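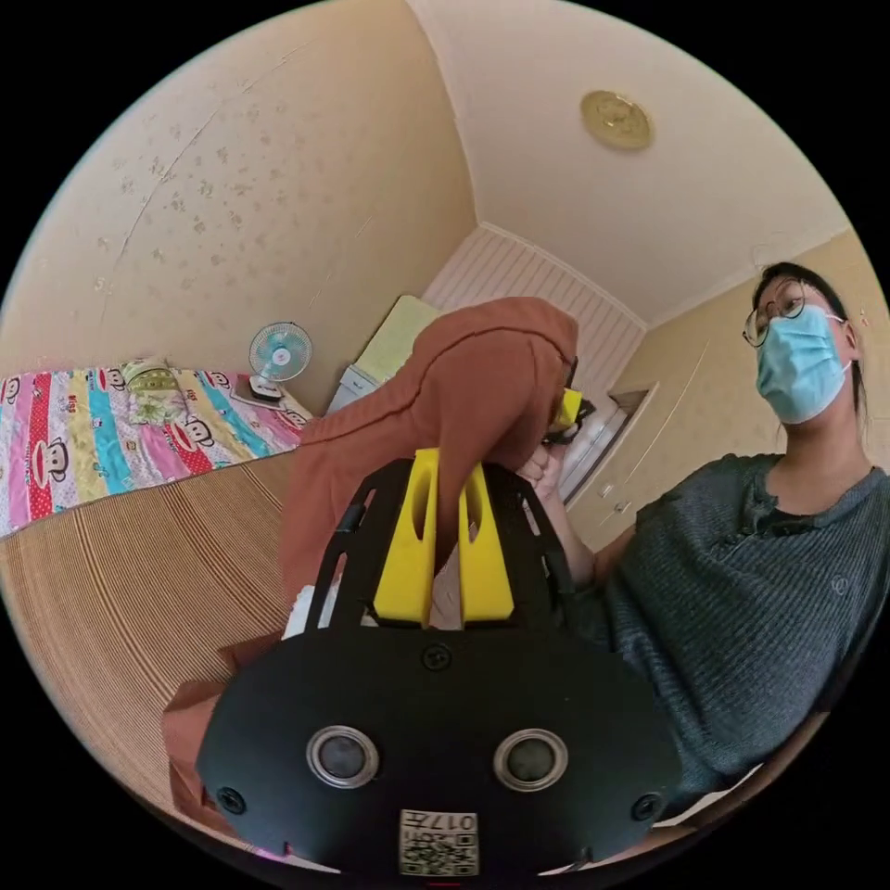
Why has a small company like Sekby decided to make its own graphics card cooler?
The stock coolers on mid-range cards are built to a price, and the company thinks there is room for a quieter one that buyers can fit at home with a single screwdriver.

Sekby has made case fans for a long time, mostly sold under other companies' names. The Drandis is the first product to carry its own name on the box. It is a two-slot air cooler for mid-range graphics cards, and it goes on sale in September for people who like their card but can't stand the sound of it.

The company's head of cooling agreed to talk on the phone and asked to be identified by job title only. The conversation started with noise.

"Most of what people complain about isn't the top speed of the fan," the engineer said. "It's the fan changing speed every few seconds. You open a menu in a game, the card drops its load, the fan slows down, you close the menu and it winds up again. Your ear picks that up much faster than a steady hum."

The Drandis deals with this in two ways. The heatsink is heavier than the ones it replaces, so the chip temperature moves more slowly. The two fans also have their own small controller, which takes the signal from the card and smooths it out over 14 seconds before acting on it. If the chip gets close to its limit, the controller stops smoothing and passes the signal straight through.

I asked whether a delay like that was safe.

"We had that argument in the office for months," the engineer said. "The early version waited longer and we didn't like what we saw on small cards with thin boards. The memory chips got warmer than we wanted. So we cut the delay and added the override. The card's own protection is still there underneath all of it. We don't touch that."

At idle the fans stop completely. They start again when the chip reaches 50 degrees, and the lowest running speed is 900 rpm. Sekby tried going lower, but the bearings in the test fans began to tick after a few weeks, and the idea was dropped.

Fitting it at home is the part that may worry buyers. Taking the original cooler off a graphics card can void the warranty, depending on who made it and where it was bought. The engineer did not try to get around this.

"Read your warranty first," the engineer said. "If the card is new and you're nervous, wait. I would rather sell you one next year than have you angry with us."

The box contains the heatsink, two fans, a backplate, thermal pads in three thicknesses and a tube of paste. All the screws are the same size – a decision that took some work, as the mounting holes on different boards are not the same distance apart. Sekby's answer is a sliding bracket with marked positions. A printed sheet lists which position goes with which board, and the list will be kept up to date on the company's website.

"Pads are where people go wrong," the engineer said. "They put a thick one where a thin one should be, and then the cooler sits up off the chip. It looks fine from the side. Then they run a game and the temperature is terrible. We made each thickness a different color so you can follow the sheet."

Testing was done by Grangate, a small lab that Sekby has used for its case fans. The lab ran the cooler on roughly 200 cards, some of them several years old. A few would not take it at all. Cards with a tall capacitor next to the power connector foul the heatsink, and those models are named on the outside of the box. Very short cards made for small cases are also out, because the cooler would hang past the end of the board.

There is no lighting on the Drandis. I asked if that was to save money.

"Partly, yes," the engineer said. "The controller is on a small board and there was no space left on it. We could have made it bigger. I didn't push for it."

A larger model, called the Mosoti inside the company, is at the prototype stage. It is meant for high-end cards and takes up three slots. The main problem so far is weight. A card with that much metal on it sags in a normal tower case, and the engineer does not want to ship it without a support that people will use.

"We have a bracket that works, but it blocks the bottom fan on some cases," the engineer said. "There's another version being cut now – a post that stands on the floor of the case. I want to see that one on a bench for a month before we say anything about dates."

Sekby plans to sell spare fans for the Drandis separately from launch. They clip on and can be changed without removing the heatsink. Spare pads will follow later in the fall.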